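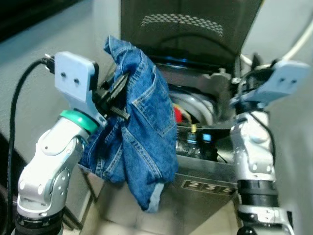 Figure 3. A pair of jeans held by the waistband in front of the top-loading machine.

Print this page | E-mail this page

4.2 What jeans do to a load

I'll start with denim, because denim is where my laundry diary got interesting. I had planned to give jeans one paragraph. Then I went back through the entries and found that 41 of them mention jeans by name, usually with a complaint attached, and I ended up rewriting the whole section (sorry, Oanh, who had already proofread the first one).

The first thing to say is that jeans are awkward before they ever get near water. Take a pair by the waistband, as in Figure 3, and the thing doesn't hang in two neat legs. It twists and bunches, a back pocket ends up in the middle of the bundle, and the hem is down there doing whatever it likes. A T-shirt can be dropped into a top-loader any old way. With jeans, the way they go in matters, and most of the people I talked to had an opinion on how to do it.

Ebenezer Amoah folds each pair once at the knee and lays it around the wall of the drum. Radymyr Sydorenko lets them fall in waistband first and says the legs sort themselves out. Khang Đồng does one pair per side and fills the gap with towels – he was very firm on the towels! I tried all three at home over the summer. Khang's way gave me the fewest thumps during the spin, but I was also washing less each time, so I wouldn't lean on that too hard.

The second thing is the seams. A back pocket with double stitching and a flat-felled seam holds a lot of fabric in a small space, and those spots stayed damp long after the thigh of the same pair felt dry to my hand. I checked mine every 90 minutes on the line one Saturday and the waistband was always last. Ayanda Mthembu, who has washed for a family of six for years, told me she never bothers feeling the legs at all. "Waistband and pocket corners," she said. "If those are dry, you're done." I now do the same, and I've stopped putting away jeans that smell a bit like a pond.

Then there's fading, which people care about far more than I expected. Several of them turn jeans inside out before washing, and a couple told me off for asking why. Fading shows first where the cloth sticks out or rubs, so you get lighter patches on the body of the jeans and a worn, pale hem, while the orange-tan topstitching can still look pretty cheerful. What I can't tell from the diary is how much of that comes from the wash and how much comes from plain old wearing. A hem that drags on the sidewalk is going to go pale whatever you do in the laundry room. I'd love to see somebody keep two matching pairs for a year, wear both and wash only one (I asked around at home and got no takers).

One more point on sorting. I had assumed everybody kept denim apart from the rest, the way my mother did. The diary entries say otherwise. Jeans went in with dark socks, with sweatshirts, with dish towels, and once with a bath mat, which Radymyr says he won't repeat. What people did seem to agree on was emptying the pockets first, and what they agreed on even more was that they forget. The list of pocket finds is in the appendix – tissues are by far the worst of it, and a tissue in with dark denim can cost you a whole evening with a lint roller.

So when I talk about a "heavy" load in Section 5, I mean any load with two or more pairs of jeans in it, whatever it weighs. I did try using the bathroom scale for a while and gave up on it. The pair count was easier to write down with wet hands, and it matched the way people already talked about their wash.

Contact the author: Laundry Diary Project, Nigam | © 2026 | Back to top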